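Notes for week 2 – cables, cords and small boxes

Hi all! I promised I'd write up what we talked through, so grab a coffee. Our class catalog (I still call it the Nollia list) now has 1,344 household items on it, and I swear half of them are cords.

## Cords first

Pull everything out onto a table before you sort a thing. I like to keep power cords apart from the thin charging ones – they tangle differently, and you'll go nuts doing both at once. Coil loosely, tie, label.

## Then the containers

Small plastic boxes with rounded corners are great for short cables. Check any printing on the side before you stick your own label over it!

White cables and a power strip on the tabletop first, then a white plastic container up close:
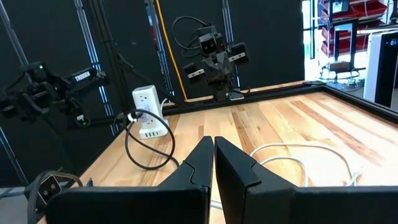
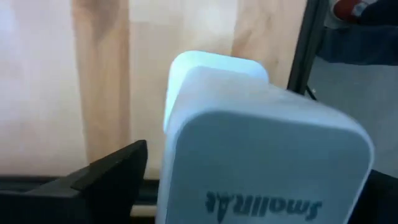 ## For next time

- Bring one drawer's worth of cords, 50 max (please!)
- Read the Sanna handout, both pages
- Start your own item list and leave space for notes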